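Setting up a table for a small robot arm

If you're building an arm at home, as I've been doing since September, do spend an evening on the table before you touch a single motor. I lost the better part of a month blaming my wiring when the trouble was under my elbows!

Two tabletops pushed together are fine, and far cheaper than one big one, but run a fingertip over the join before you settle on where things go. If you feel a step, pack the lower legs with card until it's gone. 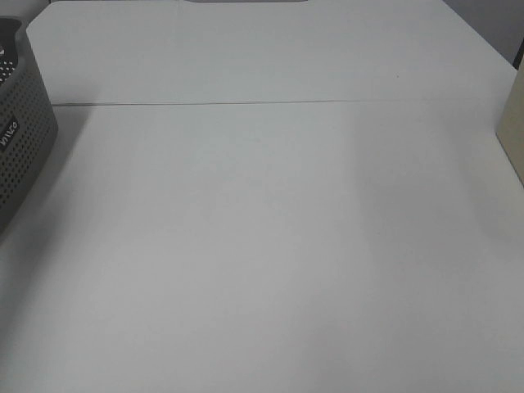

Keep the arm's base wholly on one side or the other, at least 30 mm from the join, and tighten the clamps a little at a time, going round twice. Yurani Paucar at our shared workshop taught me that one - she has more patience than I do.

Wipe down with a barely damp cloth before each session (crumbs do get under the feet, I'm afraid) and put your small screws in a lidded tub. A basket with holes in it will let the M2s straight through.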